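Print this page | E-mail to a friend
Shares: 44 | Comments: 3

Call for Participants: Overheard Talk on Commuter Trains

The Trenderska listening project is recruiting riders to keep written logs of conversations on the Soltora commuter line. The study concerns how people talk about books, news and public figures in front of strangers, and how those subjects come up between stops. The logging period is November. Results will appear on this site and in a short printed report.

We need 50 riders. No background in research is required.

Who can apply

Applicants must be 18 or older and must ride the Soltora line at least four days a week, in either direction. Trips need to last 20 minutes or longer. Riders who board at Barros or farther out are preferred for the morning group, which is still short of people. Employees of the line are not eligible.

What the work involves

Each participant writes one log entry per ride. An entry gives the time of boarding, the car position (front, middle or rear), the number of speakers, the main subjects and the order in which they came up. A line of direct speech may be included if you are sure of the wording. Mark paraphrase as paraphrase.

Entries should be at least 400 words per week in total. A ride with no conversation in earshot still gets an entry, marked "none."

Audio and video recording are not allowed, and neither are photographs of other passengers. Names, phone numbers, workplaces and anything said about a person's health must be left out. General notes on approximate age and dress are acceptable. Do not join a conversation in order to log it. If someone speaks to you directly, leave that exchange out and start again on the next ride.

Logs are submitted through Tondosance, the online form we use for all written material. It works on a phone. Paper logs can be arranged on request.

Payment

Participants who submit a full month of logs receive $400. Those who leave after two complete weeks receive half. Fares are not reimbursed.

How to apply

Send a sample entry of up to 2,000 characters, based on any recent ride, using the application link on the project page. State your usual boarding station and departure time. Samples are read for clarity and level of detail. Spelling is not scored. Applications close on the last Sunday before logging begins, at 6 p.m.

Comments (3)

railcard_rider
Does a transfer count as one ride or two? I change at Barros every morning.

Project office
Two rides if you change trains. Log each one separately, even if the second is under 20 minutes.

quietcar
I sit in the quiet car. A month of "none" seems like easy money.

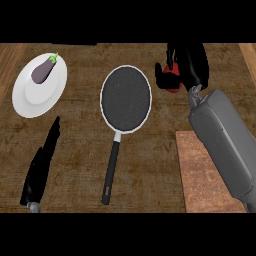 Quiet car riders may apply, but they are asked to use another car for at least half of their logged rides. State in your application which car you normally use.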